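Blog > Football > Transfers

Why I've changed my mind about selling Jareck

9th October
By Leonardo Orlandini

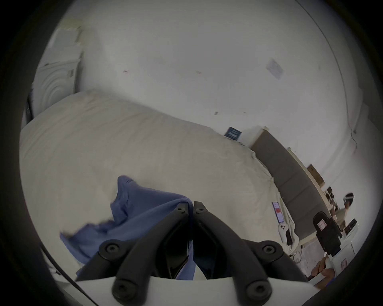
Assunta Greco wrote to me after my last post and told me I was being sentimental. Her view was that a club our size doesn't get many offers for a left winger with a bad knee, and that when one comes in, you take it and say thank you. I disagreed with her at the time. I've gone back and forth on it since, and I now think she had it mostly right.

For anyone who doesn't follow Cerkitz, the short version is this. In July we turned down a bid for Jareck. The club never confirmed the size of it, and I'm not going to repeat the number that went around the message boards. It was enough to pay for a center back, and a center back was what we needed. The board said Jareck was central to the plans. He has started two games since then.

I was happy when they kept him. I had watched him get 16 goals in a season from out wide, in a team that hardly ever had the ball, and I figured a player like that was worth more to us than money. What I didn't weigh properly was how he got those goals. Eight of them came from Mussa winning the ball high up and sliding it through early. Mussa left on a free in the spring. I knew that when I wrote the post and I still didn't put the two things together.

Without Mussa, Jareck gets the ball to feet with his back to goal and a fullback on top of him. He has never been good at that. Against Zusis two weeks ago he touched it plenty and did nothing with any of it, and he came off after 45 minutes. The manager said it was tactical. Maybe it was. We went to a back five in the second half and lost anyway.

Zusis are worth a mention because they sold their best forward the same week we kept ours. I thought they'd lost their minds. They spent the fee on two midfielders I had never heard of, and both of them ran straight past us all afternoon. The younger one, the left-footed one who takes the corners, is going to be a very good player. They aren't a richer club than us and they don't draw bigger crowds. They had 2,000 in the away end that day, but it was a short trip and the weather was nice.

So would I sell Jareck in the winter? Yes, if the offer is anywhere near the first one. I doubt it will be. He'll be six months older with very few minutes behind him, and every club that looked at him will have seen the Zusis game. I'd guess we end up with a loan until the end of the season and some kind of option to buy - the sort of deal that gets announced late in the evening with no picture.

The other choice is to change how we play so he can be useful again. I'd start by moving him inside, closer to the striker, and letting the left back have the whole flank. We tried it for the last half hour in the cup and he looked a lot livelier. It leaves us open on that side when we lose the ball, and the manager doesn't like being open anywhere.

I still like him as a player. I was at the game where he scored from the halfway line and I expect I'll be telling people about it for years. Assunta's answer to that, when I brought it up, was that she was there too and we lost that one 3-1.

No game this weekend. I'll write something about the goalkeeper situation before the next one - I've had a few emails about it, and I think the kid should keep his place.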